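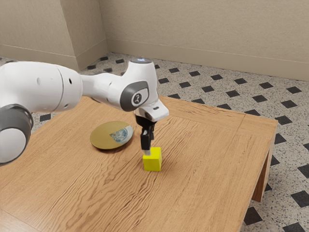
## Let actors be boring in interviews

I spent most of last Sunday reading a very long profile of Mercy Athumani, and I came away knowing what she eats for breakfast, how she felt when her parents split up and which of her exes still texts her. What I didn't get was more than a paragraph on Lowther, the drama she's supposed to be promoting, and I wanted to hear about Lowther! She's in nearly every scene of it. She learnt to shear a sheep for it (the sheep got one line in the piece, the ex got four).

I'm not going to pretend I'm above gossip. I read the bit about the ex twice. But there's a tone creeping into celebrity interviews that I find a bit grim, where the writer keeps circling back to the sore spot and then calls the actor "guarded" for changing the subject. Athumani says she'd sooner not talk about her dad, and next thing we're told she "looks at the window for a long moment". Well, so would I.

Peter Danko got the same treatment in August, when he was doing the rounds for the second series of Gevby. He said, perfectly politely, that he'd like to keep his marriage out of it. By teatime there were headlines about his "silence". I scrolled through 218 comments under one of them, which is no way to spend an evening, and most were people guessing what he was hiding. My guess is a marriage.

My friend Jade Dobson thinks I'm being soft. Her view is that famous people sell themselves along with the show, they're paid handsomely for it, and if you pose on your sofa for a magazine you can't complain when someone asks about the sofa. I do see that. Some stars love it, too. Riaan Pillay will tell anyone anything, and his interviews are a joy, all tangents and feuds and that awful story about the ferry to Rutport. Nobody had to prise it out of him though. He turned up wanting to tell it.

The best interview I've read this year was with Kieran Garside, and it was almost entirely about wigs. He wore 3 of them in Urkmont, hated two, and had opinions on glue that went on for about 300 words. I know nothing about his love life and I'd happily have read the same again on the subject of beards. He sounded like himself, and I went straight off and watched the first episode to look at his hairline.

So if anyone's interviewing Athumani again before Lowther finishes, please ask her about the sheep.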